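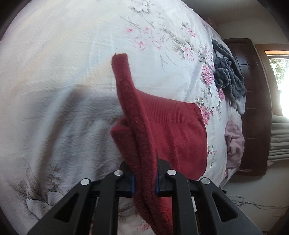 Folding knitwear on a bed

1. Spread a smooth sheet over the mattress and pull it tight. Coarse blankets catch on fuzzy yarn.

2. Lay the knit face down. Square the ribbed band first, with its edge parallel to the side of the bed. Ribbing contracts more than the plain knit next to it, so do not stretch it to match.

3. Flatten creases with an open hand, working from the ribbing toward the middle. Do not tug at the corners.

4. Check the edges for loose threads. Draw them through to the inside with a blunt needle. Never cut a thread flush with the surface.

5. Fold the sides in, sleeves flat on top, then fold up from the hem in thirds. Lift by the thick part of the fold; a single layer will sag under its own weight.

6. Stack no more than 8 high. Heavy knits go at the bottom.

Dark reds can shed color and lint on white bedding. Use an old sheet for the first few folds, and shake it out before it goes in the wash.

Ok-hee Cheon, updated 6/2/22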